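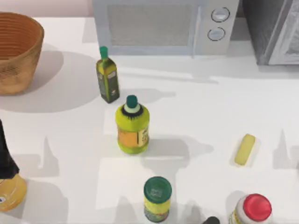

Home | Diary | Archive | About

February, evening

Print this entry | E-mail this entry

Did 30 demonstrations on the kitchen task today, all in simulation, all by remote control. The job is to pick up the butter and put it in the basket. I kept 20 and threw out the rest.

Most of the bad ones were my fault. The butter lies at a slant and I kept bringing the gripper in square, so one finger landed on top of it. Rianne Stevens watched a few and told me to turn the wrist early, while still high over the counter. That helped. My grasps got cleaner after lunch.

The trip across to the basket is the slow part. The olive oil bottle and the fat yellow-green one are both tall enough to catch the arm, and I knocked the oil over twice before I started lifting higher. Mohandas Rao doesn't want the high lift in every run. He says the robot will copy it even when the counter is clear. We agreed on 10 more tomorrow with a lower path along the front.

The left hand controller drifts when I hold still. I wrote to Povell about it and have heard nothing. Restarting fixes it for a while.

My shoulder is sore. I stopped at 5:30, saved everything twice and named the folders properly this time. Need to ask Rianne if the pauses should be trimmed or left in.

Recent entries
Moving the arm by hand at Brelside
Two days with the Stefanou controllers
Notes from the Fetside visit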